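Flonus 玩具收纳组 使用说明书
第4章 装篮、分拣与日常整理
适用型号：Nunum Flonus 3699
本章修订日期：2025年5月20日

本章说明金属网篮和三格木箱安装完毕以后的使用方法。木箱的组装见第2章，网篮边沿的检查见第3章。尚未完成这两章内容的，请先完成再往下进行。

4.1 摆放位置

1. 选一张平整、稳固的桌面。桌面有坡度或者摇晃时，请改放在地面上使用。
2. 把网篮平放在桌上，长边朝向使用者。四个角都应贴住桌面。
3. 把三格木箱放在网篮右侧，开孔朝上，黄色格靠近使用者，蓝色格居中，红色格在最里面。
4. 网篮与木箱之间留出一只手掌的宽度，侧面的提手孔不要被木箱挡住。
5. 用手轻推木箱侧面。木箱如有滑动，在底部加垫 Prirum 防滑垫（另售）。
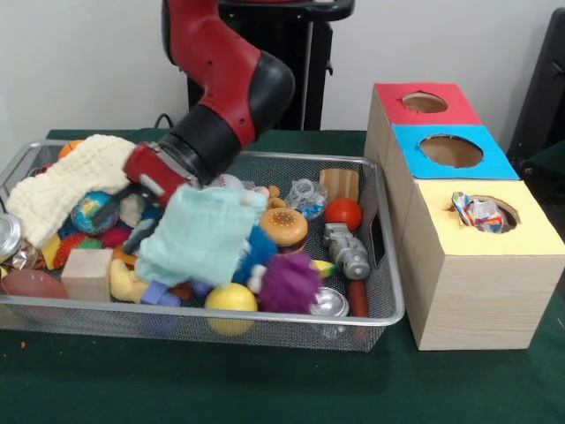

图4-1 网篮居左、三格木箱居右的摆放方式

习惯用左手的使用者可以把两件对调，木箱放在左侧，格子的前后顺序不变。

注意：木箱和网篮都不要紧贴桌沿。家中有刚会扶站的幼儿时，整套收纳组应放在幼儿够不到的地方，需要用时再取下来。

4.2 三个格子的用途

三格的颜色只用来帮助记忆，用户可以自行规定各放什么。出厂时附带的标签纸按下面的方式印刷：

黄色格：包装纸、糖纸、布头等又轻又软的小件。
蓝色格：小球、绒球和其他能滚动的小件。
红色格：积木、木块和硬质塑料件。

如果自行规定，请先把规则写在空白标签上，再贴到对应格子的侧面。标签不要贴在顶面，会遮住颜色，撕下时也容易带起漆面。家里有几个孩子共用时，规则定下以后最好用满一个月再改。

说明：圆孔只能通过小件。汉堡、橄榄球一类较大的玩具留在网篮里，不要硬往孔里塞。卡住的处理方法见4.6。

4.3 首次装篮

1. 把要收纳的玩具全部倒在一块干净的布或垫子上。
2. 挑出破损件、缺件和带尖锐断口的件，单独放开，不装入网篮。
3. 挑出装有纽扣电池的玩具，检查电池盖螺丝是否拧紧。
4. 先放又重又硬的件，如金属罐、木块、实心球。金属罐横放，罐口朝向篮壁。
5. 再放中等大小的件，如玩具食品、机器人玩偶、塑料小盒。长条形的件顺着篮子的长边放。
6. 然后放毛绒玩具和绒球，填在硬件之间的空隙里。
7. 最后放布类。布类可以折好平铺，也可以搭在篮沿上。

装到与篮沿齐平为止。布类允许高出篮沿，硬件不允许。网篮承重有限，整篮搬动时装入的玩具最多 45 件；超过这个数量请分成两篮，或选用加深的 Wi 型网篮。

注意：不要把细绳、项链和带长绳的玩具直接放进网篮。绳子会从网眼里穿出去，拉扯时容易把篮子带翻。此类物品请先装入小袋，扎好口再放。

4.4 从网篮向木箱分拣

分拣可以由大人做，也可以带着孩子一起做。三岁以下的孩子接触小件时，大人必须全程在旁。

1. 先看最上层，把压在玩具上的布掀到一边，暂时不必取出。
2. 从靠近木箱的一侧开始拿，一次拿一件。
3. 拿起以后先看清是什么，再决定放进哪一格。
4. 手移到圆孔正上方，松手让物件落下。
5. 蓬松的布头和包装纸放进去之前先团一下，团到比圆孔略小。
6. 右半边拿完以后，再把左半边的物件拨过来，继续分拣。
7. 不属于任何一格的物件留在篮里。

分拣途中需要停下来时，把手里的物件放回篮中，不要搁在木箱顶面。顶面上放的东西很容易被碰到地上。

轻的物件有时会停在孔口，没有掉下去。用手指从边上轻轻拨一下即可，不要用笔或筷子往下捅。

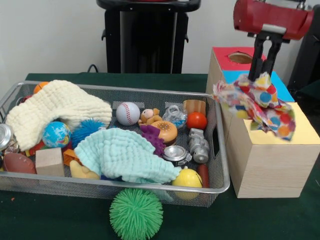

布类的整理最容易被放到最后，也最占地方。擦手巾、纱布巾、娃娃用的小毯子常和玩具混在一起，如果一律铺在最上面，下面的东西就不好找了。建议把常用的一块固定搭在篮沿上，其余的另找地方存放。图4-2中，米白色的纱布巾搭在左侧篮沿，这种放法拿取时只要掀一下；前面那块浅薄荷绿的布则摊开压在别的玩具上，还垂到了篮子前沿外面，分拣到这一步时应先把它收起来。小块的布，例如圆点花布，团起来投入木箱；大块的布折成长条，沿篮壁竖着插放。潮湿的布不要放进篮里，也不要投入木箱。

图4-2 分拣进行中的网篮与木箱

4.5 清空木箱与归位

木箱的每一格都应单独清空。三格同时倒出，刚分好的物件又会混到一起。

1. 准备三个敞口的盒子或者袋子，分别对应三种颜色。
2. 双手托住木箱底部，把木箱移到盒子旁边。不要用手指勾住圆孔提起木箱。
3. 打开一格的底板，让物件落进对应的盒子。
4. 用手摸一遍格子的内角，小件常留在那里。
5. 合上底板，听到卡扣扣合的声音后，再开下一格。
6. 三格都清空后，把木箱放回网篮旁边，按4.1的顺序摆正。

归位时间可以按家里的习惯来定。使用频繁的家庭建议每天睡前清一次，平时玩得不多的，一周清一次也可以。黄色格里如果放了糖纸或零食包装，当天就要倒掉。

注意：打开底板时，手指不要放在铰链一侧。

4.6 常见情况的处理

球从网篮里滚出来
篮子装得太满，或者球放在了最上层。取出几件毛绒玩具，把球移到下面，再用毛绒玩具压住。光滑的硬球不要放在提手孔旁边。

物件卡在圆孔里
先看卡住的是软件还是硬件。软件捏住一角，慢慢往上拉。硬件不要用力拔，打开该格底板，一只手从下面往上托，另一只手在上面转动物件，通常可以退出来。

带刺的橡胶球和网眼缠在一起
沿着刺的方向逐根退出，不要整个往外拽。经常缠住的，装篮时用一块布隔在球与篮壁之间。

木箱晃动或发出响声
检查各格之间的连接螺丝。用附带的六角扳手拧到不再转动即可。拧得过紧，木料会开裂。

找不到某一件小玩具
先查木箱三格的内角，再查布的褶皱里面，最后查毛绒玩具下方。透明的袋子和盒子在篮里不显眼，也请一并打开看一下。

4.7 清洁

网篮：取出全部物件，用湿布擦拭，再用干布擦干。网眼里的绒毛用软毛刷刷掉，刷的时候在下面垫一张纸。不要用钢丝球。不要长时间泡在水里。

木箱：用拧干的布擦拭，立即擦干。顶面的颜色不耐酒精和漂白剂。内部的碎屑可以打开底板后倒出，或用吸尘器的小吸头吸净。

玩具和布类：按各自的洗涤标签处理，完全晾干以后再放回。毛绒玩具外面摸着已经干了，里面的填充物可能还是潮的，多晾一天再收。

八月前后天气潮湿的地区，请把木箱放在通风的地方，底板打开，不要靠墙。发现木料表面有霉点时停止使用，先用干布擦去，放在阴凉处晾透。面积较大的，请与 Nunum 售后联系更换单格。

4.8 长期不用时的存放

1. 清空网篮和木箱，按4.7清洁并晾干。
2. 三格底板全部扣好。
3. 网篮内垫一层旧布，木箱能放得下时放入网篮，放不下时单独装箱。
4. 标签纸、六角扳手和本说明书装入附带的小袋，与木箱放在一起。
5. 上面不要压重物。

重新启用之前，按第3章再检查一次网篮边沿，并逐格试开底板。更换零件所需的编号见第6章零件表，订购时请注明型号 3699 和所需格子的颜色。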